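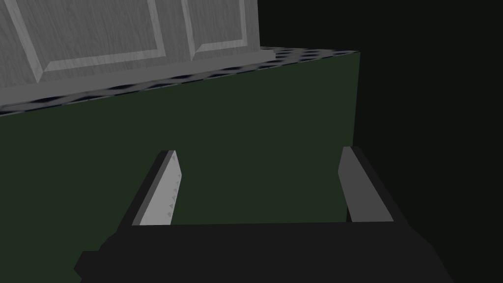 Workshop Tips: Household Tasks in the Simulator

Notes for anyone setting up or debugging a home-robot task in Demberg. Last revised 29 December 2021.

Start with the wrist camera. Before you tune a planner, look at what the wrist view gives you with the fingers open. If one flat color fills most of it, a feature tracker has little to hold on to. Back the arm off until at least two edges are in view, then run the pose estimate again.

Check which side of a cabinet you are facing. A front with no handle may be a fixed panel. List the joints in the scene file before writing an "open" step, and drop the step if there is no joint.

Keep the seed with the log. Mansilla writes the seed to its own file, and the two get separated. Put it in the log name: kitchen_381, desk_844. You will want it in March.

Plan both arms together, even when only one has work to do. A parked arm is still an obstacle. Give it a named rest pose and load that pose into the collision check at startup.

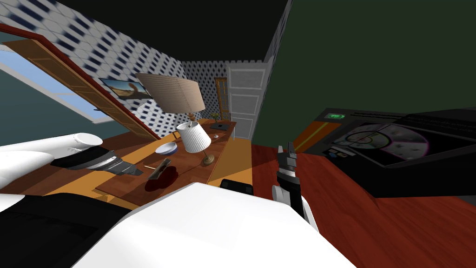 Long desks need a second look at reach. Test the near end and the far end separately. If the far end fails, move the base first and leave the joint limits alone. Raising the limits in software only hides the fault until the next scene.

Thin things are hard. For sticks, pencils and flat cloths, set the grasp height from the desktop, not from the top of the object. A clearance of 5 mm works for most. Slow the last part of the descent to 16 mm per second.

Lamps should be one body with two collision shapes, shade and stem. The default in Narkomex is a single box, so the planner refuses the free space beside the stem.
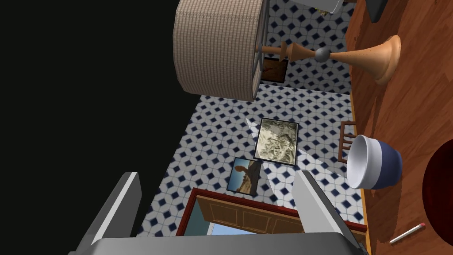
Wrist view over the tabletop, with the lamp, the bowl and framed pictures on the tiles.

Fix "up" in the world frame. Labels that use the top of the camera view will go wrong as soon as the wrist rolls. Maltgate has a switch for this under View, Axes. It is off by default and resets after every update.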